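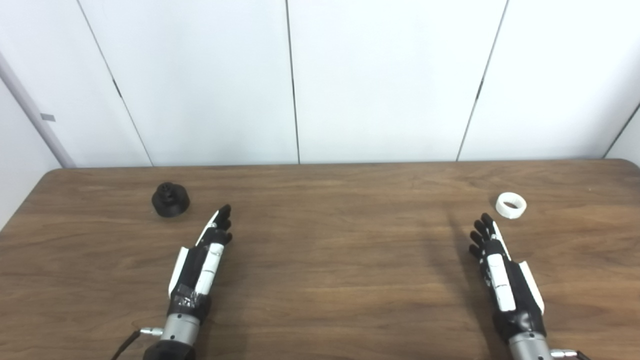

Lies Wuyts writes that she oils her table every Friday and the surface still looks dull by the middle of the following week, so she would like to know whether more oil is needed.

Less oil, in most cases. Dullness a few days after oiling usually means residue: oil that stayed on the surface, thickened, and picked up dust. A weekly coat makes this worse. Clean the top first, then judge the finish.

Identify the finish

Put one drop of water on a spot near a corner and leave it for two minutes. If the drop beads and wipes off without a mark, the top has a film finish such as lacquer or varnish, or an oil finish still in good condition. If the wood darkens under the drop, the finish is worn and water is getting in. Film finishes do not absorb oil. Clean them and stop there.

Routine cleaning

Dust with a dry cotton or microfiber cloth, following the grain. For marks, use lukewarm water with a few drops of dish soap. Wring the cloth until it no longer drips. Wipe along the full length of the board, then go over it with a second cloth dampened in plain water, and dry at once. Crumbs and grit come off before the damp cloth goes on. Do not spray cleaner directly on the wood; liquid collects at the edge and gets under the finish there first.

Removing oil residue

Test on the underside. Dampen a lint-free cloth with mineral spirits and wipe a small area with the grain, turning the cloth often. Keep windows open and keep away from flames. Let the table stand overnight before applying anything else.

Re-oiling

Only for a top that was oiled to begin with. Apply a thin coat with a cloth, wait for the time given on the can, and wipe off everything the wood has not taken up. The surface should not feel tacky. If it does, buff again. Twice a year is enough for most indoor tables. Rags used with drying oils can ignite by themselves: lay them flat outdoors to dry, or soak them in water in a lidded metal can.

Objects on the table

Anything with a hard base needs felt or cork under it. Check plastic and rubber bases in particular, as some leave a stain that cleaning will not remove. Lift objects; do not slide them. Move items that stay in one place from time to time, or the wood beneath will differ in color from the rest.

Rounded corners

Finish wears thin at the corners before it does on the flat. Sand by hand with fine paper, always with the grain, and use light pressure. A power sander will flatten the curve. On veneer, do not sand at all.

Tables against a wall

Leave a gap of 2 inches. It keeps the back edge from rubbing the wall or panel seams and lets you get a cloth down behind. Vacuum the gap with a brush nozzle before wiping the top.

Home | Kitchen | Furniture Care | Floors | Workshop | Reader Questions

Contact: Eleri Sayce, Kütt Household Notes | © Kütt | Back to top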